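From: Bhavana Kamath
Date: November 18, 2022
Subject: Re: [grippers] Drinik vs. Darko on bottles

> Has anyone run the Darko fingers against the Drinik ones on the
> bottle task? Our sim says they're the same, which I find suspicious.
> - Nurkunetti lab

You're right to be suspicious. I ran 169 picks with each in the crate setup, straight down from above, same controller, same start pose. Drinik dropped 14. Darko dropped 40, most of them on the way out of the crate, with great dignity.
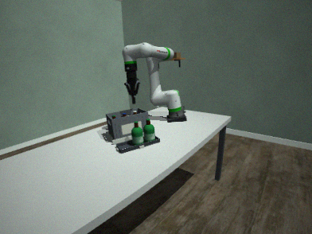

The catch is friction. The default contact settings make every fingertip behave like flypaper, so both grippers look brilliant until you turn it down. I also went to over 4000 solver steps per pick, and my laptop now doubles as a space heater.

Before you order anything, try a lower closing force on the Darko. I left it at the vendor default - my mistake, or theirs. The people at Grestarthorpe swear by half that, but they also swear by their wrist calibration, and I've seen their wrist calibration.

Config files on request.

Bhavana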